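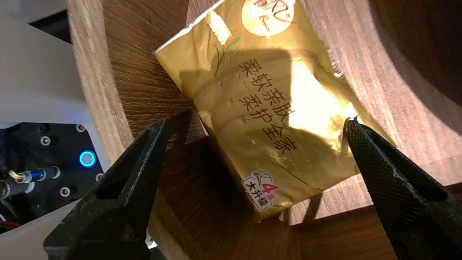 Two-finger gripper at a gold packet on the wood surface, wrist camera view.

Girine > Company > About us

Girine tests grippers for companies that pack small goods. We work out of one shop in Lurville and sell no hardware of our own.

Most of our work is side-by-side trials. A client sends us two or more grippers, and we run each through the same 465 picks with the same arm and controller. Shiny film is on every test list – glare gives wrist cameras trouble, and wrinkled edges can fold under a fingertip.

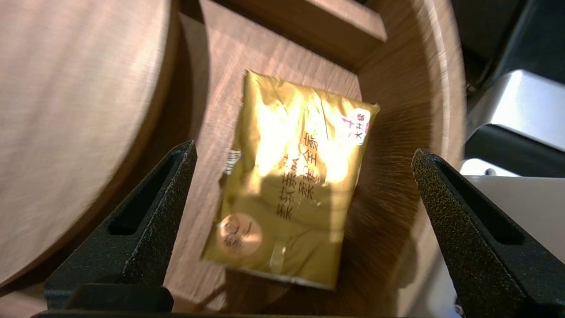 Stedevness wrote after its October trial that the log of missed grips was more use to them than the final score. We now send the full log with every report.

Our test software is called Miranda. It sets finger speed and closing force and saves the wrist video for each pick.

Comments

gripfan_5: Do you test suction cups too?

Lurville reader: Would like to see finger pads compared on film.

Recent
Choosing a wrist camera
What 3,000 picks did to our finger pads
Miranda setup notes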